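Print this entry | E-mail this entry

Koltisness Shared Workroom
Notebook, October
Entry 1827, opened 1330
Entered by: Iolanda Damasceno

Subject: clearing and resetting the large white table

The table was due for a full reset before the Samonte group takes the floor. The work was begun directly after lunch, with the desks on either side still in use, and colleagues were asked only to move what belonged to them. Chairs were left where people were sitting.

Order of work, as carried out:

Cups and bottles first. Paper cups are to be emptied at the sink and then put in the paper bin. Water bottles with the cap still on are to be kept until the end of the afternoon in case the owner returns. After that they go to recycling, cap and all. The earlier instruction to remove caps (see entry 1330, which shares its number with the hour above by coincidence) is withdrawn.

Bags second. Plastic bags are not to be treated as trash until they have been checked. Last month a bag containing 2 Oline adapters was thrown out from the east end and had to be recovered from the cart. Any bag with something in it goes on the shelf by the door with a slip of paper stating where it was found.

Cables third. Loose cables on the tabletop are to be traced to both ends before anything is unplugged. A cable with no device on it is to be coiled and placed in the gray drawer. Floor cables are outside the scope of this entry and remain with Facilities under request 3224.

The power strip set into the tabletop should be wiped with a dry cloth only. Spray must not be used within reach of the sockets, and drinks should be kept on the other side of the table. This has been raised before and the habit has not changed.

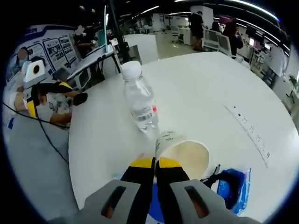 The curved end of the table collects more than the straight side, as people walking past set things down there and go on to their desks. I propose that the Grilldale tray be moved to that end for a trial period. It is shallow, so cups will need to stand upright in it, but it can be lifted away in one go when the surface is needed.

Open points:

Slips for the found-items shelf are running low. To be reordered.

Dry cloths: the clean ones and the used ones are again in the same box. A second box is requested.

Tray position to be confirmed with the Samonte group before it is moved.

I. D.

Recent entries
Found-items shelf: what is kept and for how long
Request 3224: floor cables
Grilldale tray, first use
Sink and paper bin: revised instructions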